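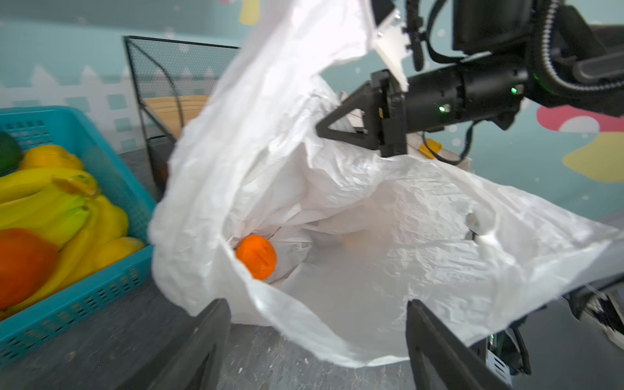
Bagging task at the Clastance bench: plastic bag held open, orange fruit at the opening.

Clastance two-arm packing project
Progress report to the Escobar fund, covering the period to the end of March
Prepared by Aldana Yáñez, with equipment notes by Rainer Lindemann

1. Where we are

The first bench has been in daily use throughout the period. Work has stayed on the grocery tasks agreed in the plan: putting produce into a bag, closing the bag, and moving the filled bag to another place on the counter. We have not started on the tote bags in earnest. Domingo Sepúlveda has run some trials with them, and his view is that the fabric handles need a separate set of sessions, which we have moved to the next period.

Plastic bags are still the hardest item on the list. They fold differently every time and they stick to themselves, so one arm has to hold the opening while the other brings the item in. Operators now practise the holding part on its own before they record full runs. Maricica Sandu wrote the practice sheet and has asked for it to be attached to the next report, once the wording has settled.

Recording normally starts at 9.30 and stops for the day at four. We tried a longer day early in the period and went back to the shorter one, as the last hour gave us a lot of runs that had to be thrown out.

2. Spending against plan

Arms and rail: spent in full, no change from the last report.

Grippers: underspent. We had allowed for two changes of fingers and have made one. The money stays on this line for now, as the fingers are wearing and the second change will probably fall in the next period.

Cables and conduit: overspent. The conduit on the arms takes more bending than we planned for, and we now replace it before it splits. The overspend has been met from the small tools line, with Amancay Navarrete's agreement.

Consumables: on plan. The last order was for 1000 plastic bags. We buy the plain ones, which are cheaper and thin enough to give the operators proper practice. Play food and baskets came out of the same line and should not need buying again this year.

Booth and fittings: on plan. The wallpaper and the hanging baskets were bought together with the frame, and a second booth would need its own set. Rainer has asked the supplier to hold the present price until the decision in section 4 has been taken.

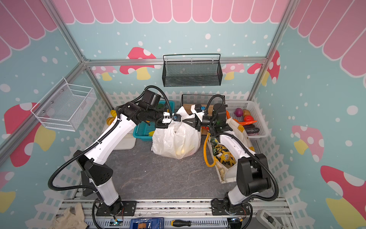 Could the second bench be put off for another year?
It could, but the shared bench would then have to serve both recording and testing. At present every test session takes the bench away from the operators for half a day, and that loss would carry on through the whole of the next stage.

3. Quotes received

We asked three suppliers to quote for a second bench: two arms, a rail base, grippers, wrist cameras and a frame.

Bullberg offered the lowest price for the complete set. Delivery is quoted at 5 months, which would bring the bench in after the tote bag sessions have begun. Their price does not include fitting.

Zamo came in higher, with delivery in 3 months. Fitting is included, and so is a day of training. Their rail is a different width from ours, so the mounting plates would not swap between the two benches. Rainer thinks we could live with this if we kept a separate box of spares, and he has added the cost of the spares to the Zamo figure in the attached table.

The third supplier withdrew after asking for our drawings. We have not looked for a replacement, as two full quotes are enough under the fund's rules for a purchase of this size.

Neither quote covers the computer, which we would buy ourselves. Domingo has priced one to match the machine we have. He would prefer the same model if it is still being sold when we order.

4. Decision requested

We ask the fund to approve the Zamo quote, to be paid from the equipment line in the second half of the year. The extra cost over Bullberg can be covered in part by the underspend on grippers, if that line is closed after the next finger change. The rest would have to come from the reserve. Amancay has checked the reserve and is content for it to be used, provided nothing further is drawn from it before the year end.

If the fund prefers Bullberg, we can work with that. The tote bag sessions would start on the present bench and the testing would wait.

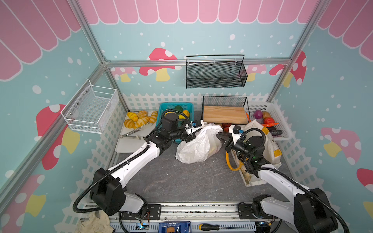
In either case we would like an answer within 4 weeks, while both prices still stand. Rainer can send the full quotes to anyone who wants to read them, including the pages on warranty, which are long and differ mainly in who pays for carriage on a returned arm.

5. Next period

Change the gripper fingers and close the line.
Finish the plastic bag runs and begin the tote bags.
Go through the spare parts shelf and list what is missing — this was due in the present period and was not done.
Agree with Maricica who will train the operators if a second bench is approved. She can take the first group but not the second.

One matter is left over from the last report. The insurance for the bench was renewed on the old value, before the new grippers were fitted. Amancay has written to the broker and is waiting for a corrected schedule.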